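Working Group on Good Practice for Hand-Held Grippers and Shared Automation
Minutes of the September meeting, held at the Vilero office, upstairs room

In the chair: Clotilde Tanguy
Minutes: Lucyna Gajewski
Also present: members from Joly, Truvusis and Paltance

1. Welcome and previous minutes

Clotilde opened at 2:10 p.m. and thanked everyone for coming up all those stairs, especially the Joly people, who had brought pastries and carried them the whole way. The minutes of the last meeting were read over and accepted with one correction. Under item 4, "finger pads to be replaced yearly" should have read "finger pads to be inspected yearly," and Lucyna has fixed this in the shared copy with her apologies.

2. Draft rules for work in people's homes

We spent most of the afternoon on this one, and it was a lovely, lively discussion. The draft came back from the member firms with 106 comments. Clotilde had very kindly sorted them beforehand, and a good many turned out to be about the same two paragraphs, namely the ones on clearing the work area and on handling small personal items.

Truvusis would like the rules to say that the work area has to be cleared of everything that isn't part of the task. Paltance felt this was too strict for a home, where a bedroom or a living room is simply going to have clothes and bags and bedding in it — and where asking a family to move it all is a lot to ask. After some friendly back and forth we settled on a wording that both could live with: the surface being worked on is agreed before the start, and things outside it are left alone unless they block the operator's feet or the cable.

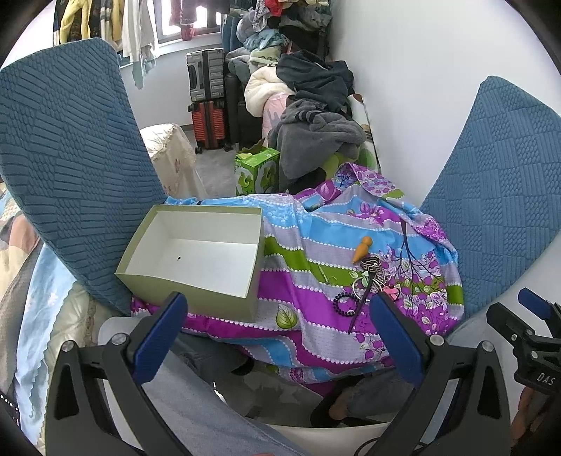 Does a bracelet or a hair tie need its own handling rule?
Small items are covered by the general paragraph on personal belongings, which asks for the owner's consent before the work starts and for each item to go back to the person who lent it.

Joly asked that the consent form mention jewelry by name all the same, and there was no objection. Lucyna will add it to the form, along with keepsakes and anything with a sharp point.

3. Operators seated on the floor

The draft only spoke of standing work at a table. Several members said that in homes a great deal is done sitting down, and they would like something on changing position and on keeping legs clear of the tool. We agreed to add a short paragraph asking for a break after every 1000 grasps, or sooner if the operator wishes. Paltance thought the number a little high, and it will be looked at again once the trial logs are in.

4. Incident log

The log now holds 1443 entries, of which 879 have been reviewed. Most of the reviewed ones concern pinched fabric. Clotilde asked that firms please write down which finger pad was fitted, as it is very hard to learn much from an entry without it. Truvusis offered to take a share of the remaining review, and this was gratefully accepted.

5. Actions

Lucyna: revised section 2 and consent form to all members.
Paltance: first wording for the seated work paragraph.
Truvusis: log review, with a short note on pads.
Clotilde: reply to everyone who sent comments, with thanks.

6. Next meeting

Joly will host. Parking is behind the building, and the side door is the one to use.

The meeting closed at 4:35 p.m.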